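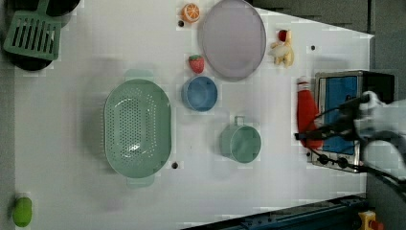 Gripper over by the stove, ketchup bottle next to it.

I've been driving a robot arm for work since June and a few people have asked what that means, so I'm writing it down.

The short version is that I move a toy kitchen around on a white table, using an arm, while a computer records everything the arm does and everything its cameras see. Later on, somebody trains a policy on the recordings and the arm tries to do the job without me. I'm the one giving the demonstrations. On the paperwork I'm an operator.

We call the arm Raju. The project is called Kesach and I have no idea where either name came from.

How the driving works

I hold a controller in my right hand. When I squeeze the grip button the arm follows my hand, and when I let go it stays where it is. The trigger closes the fingers. You get used to that part in a morning. What takes longer is that your wrist and the robot's wrist don't run out of room at the same point. I'll be turning my hand quite comfortably and the arm stops dead because one of its joints has reached its limit, and then I have to let go, get my hand back to somewhere sensible, squeeze again and go in from another side.

There's also a small lag. It isn't much, but if you rush you end up correcting a mistake the arm has already stopped making, and then you've made a second one. Juwita Ginting trained me and what she said most was "slower". I got sick of hearing it but I was going too fast.

A demonstration starts with a written instruction on the screen. Put the ketchup on the plate. Take the ketchup off the plate. Put the strawberry in the basket. I press record, do it, press stop, and mark it good or bad. The limit for the simple ones is 15 seconds, and if I go over I'm supposed to mark it bad even if everything ended up in the right place. I was surprised how often I went over in the first week.

The ketchup

Most of my month has gone on the ketchup bottle. It has a wide body and a narrow end, and if you grab it too close to the narrow end the heavy part swings and you set it down crooked. Grab it by the middle and it's fine. But we're not supposed to grab it in exactly the same place each time either, because then the policy only learns that one grasp, and the first time the bottle is lying at a different angle it's lost. So I vary it. Cap toward the plate, cap away from the plate, up on the rim, down near the saucepan.

Putting it on the plate is the easier direction. The plate is big and it doesn't matter much where on it you land. Things we leave beside it, like the bananas and the tomato, are only there to be ignored, although you do have to steer past them. If I clip the tomato on the way in, that one's a bad.

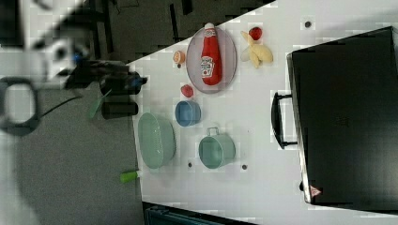

Resetting

Half the job is resetting. After each demonstration the table has to change a bit before the next one. At first I did this by reaching over and moving things by hand, and then Juwita showed me that you can let one task reset the other. Ketchup onto the plate is one recording, ketchup off the plate is the next, and you go back and forth. You only need to get up every so often to shuffle the fruit.

Off the plate is the one I find awkward. There's a lot less free table than you'd think once the basket, the saucepan and the cup are out. I like to put the bottle down near the saucepan because I can bring the arm straight back from there to the start position without crossing over anything tall. 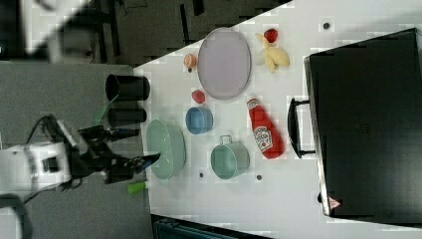 Ketchup on its side by the saucepan.

I also learned not to tidy. My instinct is to line everything up, and for a few days all my layouts looked alike. Yi-chun Ho looks through the recordings, and she sent me a note asking if I could please make more of a mess.

Looking through the wrist camera

There's a camera on the wrist, and its view comes up in a window beside the overhead one. I ignored it for ages. You can't tell from it where you are on the table, and on something with as little on it as the plate, you can't judge height very well either. For the last few centimetres it's the better view, though. You can see both fingers and what's going to be between them when they close. Now I use the overhead view to get close and then switch my eyes over. My bad rate dropped a fair bit once I started doing that.

It's also worth remembering that the policy gets that same view. If I can't tell from the wrist camera whether the grasp is going to work, it probably can't either.

My count for the month so far is 159 good ones on the ketchup pair. The target for the whole table, shared between all the operators, is 3000, so there's a way to go. I stop at 8 in the evening whatever the number is, because my grip goes and the last few are never worth keeping.

Next up is the saucepan, with its little wire handle. I've had a few tries and I keep pushing the handle instead of getting hold of it. I'll write about that if I get anywhere.
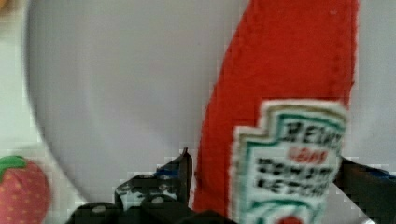
Comments

Timo Wunderlich
Do you record the failed grasps at all, or do they get thrown out? We kept ours where the operator missed and then recovered, and the arm got noticeably better at trying again.

Reply from the author
If I miss and then get it inside the time limit, it counts as good and stays in. The bad ones are saved in a separate folder, but I don't know if anyone uses them. I'll ask Yi-chun.

Afiq Tuhumury
I did this with a leader arm, where you hold a small copy of the robot and move that. You feel the joint limits in your hand so you don't get the sudden stop. It does wear out your shoulder – I'd swap for a controller some days.

Hazem Metwally
For the pan handle, try coming in with the fingers turned side on and go down over it from above. Took me a whole afternoon to work that out.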